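NOTES - Turora open day talk, Thursday, 20 min slot + questions

Start without slides. Say hi. Say who I am, quick. Ask who here has been to an open day at a robot lab - wait for hands. Ask who came away knowing more than they did from the video. Wait again.

OK so. What this talk is: I went to see the Turora open day in April, wrote stuff down on the train home, and now you get it. Not a review. They fed us well, mention that, people should know.

Getting there - skip if late. Bus dropped us at the wrong gate. Walked through the Ferraro parking lot. Badge said "VISITER", kept it.

The set up. Three rooms. First one was the Flasell arm sorting parcels, loud, big crowd, fine. Second was talks. Third was the kitchen corner and that's the one I want to spend time on. Hardly anyone in there before lunch!

What the demo is: open a fridge door. That's it. A job a four year old does all day long. Let that sit a sec.

Why it's hard - go fast:
- door seal holds, holds, then lets go all at once
- the door swings on an arc and the hand has to follow it
- pull straight back and you fight the hinge
- shiny gray surfaces, depth camera hates them
- no handle on this one. You have to find the edge

SLIDE. Leave it up while I do the bit about finding the edge.

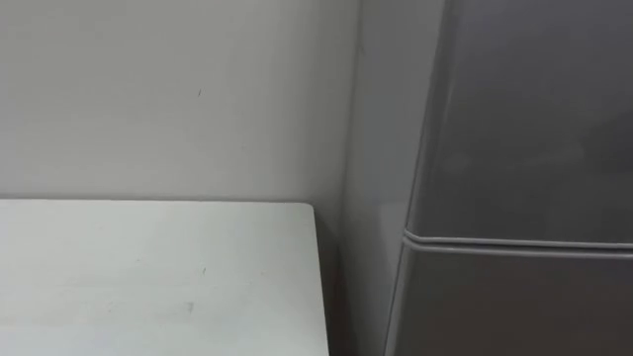
Sơn Vương asked me at the dry run why they don't just stick a handle on the door and be done with it. Said that half the room would be thinking it, so I should get to it before they do.

So get to it. Answer I got on the day: sure, you could, and Jarnska did just that with their cabinets two years back, worked great, then a customer bought different cabinets. The Turora people want the hand to deal with whatever door is there. I half buy this. Say I half buy it. If you own the kitchen, put a handle on. If you're going into other people's kitchens you don't get a vote.

Plain wall, plain white table, gray doors - point out how little there is for the software to grab on to. Seam between the two doors is the best line in the whole view. The engineer running it called the seam "my only freind in here". Got a laugh, may get one again.

Numbers, read them off the page, don't wing it:
192 - tries logged the week before we came
13 - of those, stopped by hand with the button
328 - tries they want before they change anything on the grip
Don't say a success rate. They didn't give one and I didn't push.

SLIDE. The hand. Give people time to look, don't talk over it.

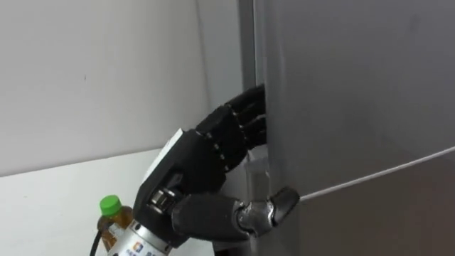 Two ways to do this, they said. One, suction cup on the front of the door, pull. Two, fingers in at the side, hook and pull like a person would. Suction is quick and easy on clean flat doors and a pain on anything greasy. Hooking takes longer to line up but you get a real hold and can feel when the seal starts to give. They're betting on hooking.

Thumb - come back to it. It rests on the edge of the door by the seam while the fingers hook in. Told it's there to steady the hand, and also it gives them a second contact point so they know where the door is without the camera. I liked that a lot. Slow down here, it's the best idea in the talk.

Aside if time: over 66 people on the visitor list, room holds maybe a third. They ran it in batches. Somebody leaned on the doorframe and got asked not to, vibration. Fair.

What I'd ask for next time (this is the bit for the organizers in the room)
- say up front if it's running on its own or if someone's driving. Took me til the second batch to find out. It was both, depends on the run
- show a few bad runs on purpose
- let people try the stop button
- chairs

Check clock. If under 3 min go straight to questions.

Likely questions: price (don't know), what happens with a fridge that opens the other way (asked, they mirror the motion, said it's "mostly fine"), can it close the door too (yes, they bump it with the back of the hand, same as me).

Thank Turora for letting me use the pictures. Mail address is on last slide. Next visit is the Jarnska one, sign up sheet is by the coffee.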